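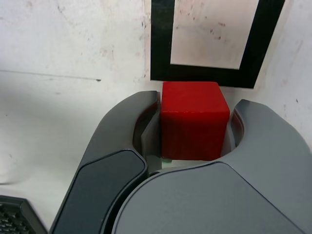

*A red cube held in the gripper, with the black square behind it. Photo: Birnby Robotics Club*

**FOR RELEASE 2/15/21**

# Birnby students open registration for block-moving robot contest

BIRNBY – The Birnby Robotics Club will hold its second student manipulation contest in October, and school teams can register starting today. Teams will program a robot arm to pick up a colored cube, carry it to a marked square and set it down inside the lines.

The contest grew out of an after-school class taught by Ott Rätsep, who has coached the club for four years. Students in the class write their own motion programs and test them on the club's two arms, which they have named Irkora and Shirazi.

"The task sounds small, and the first week most students think they'll be done by the second," Rätsep said. "Then they find out how much there is in closing two fingers on a block. If you come in a little crooked, the block turns. If you let go too high, it bounces. They learn to write down what they changed before they run it again."

Last year's contest drew 51 students. The club has room for 200 this time, after moving the event from its own classroom to the main hall at the Skostell Center.

**How the contest works**

Each team gets a practice period and three scored rounds. In the first round, the cube starts in a known position. In the second, the judges move it. In the third, the judges move both the cube and the target square, and teams have to find them with whatever sensing they have chosen to use. Teams may change their code between rounds but not during one.

A full score in any round takes a clean grasp, no contact with the square's border while placing the cube, and a return to the home position. Partial credit is given for each step, so a team that drops its cube still has points to play for. The maximum score across all rounds is 652. Last year's winning team finished well short of that, mostly on placement errors in round three.

Arms and cubes are supplied by the club. Teams bring their own laptops. Fingertip pads may be changed as long as they can be removed without tools – glue is not allowed.

**From the class**

Chalerm Intarasuk, a junior in this year's class, is working on the grasping part of the program.

"I spent most of January on how the fingers close," Intarasuk said. "My first version closed as fast as it could and pushed the cube sideways. Now it slows down near the end. I still want to make it work when the cube is turned at an angle."

Students enrolled in the class may enter the contest, but they will be scored in a separate division.

**Registration**

Teams of two to five students in grades 7 through 12 may enter. The fee is $200 per team, and the club will waive it on request. No earlier robotics experience is required. Forms and the full rules are available from the club office at the Skostell Center.

**Media contact:** Ott Rätsep, Birnby Robotics Club, Skostell Center, Birnby

\###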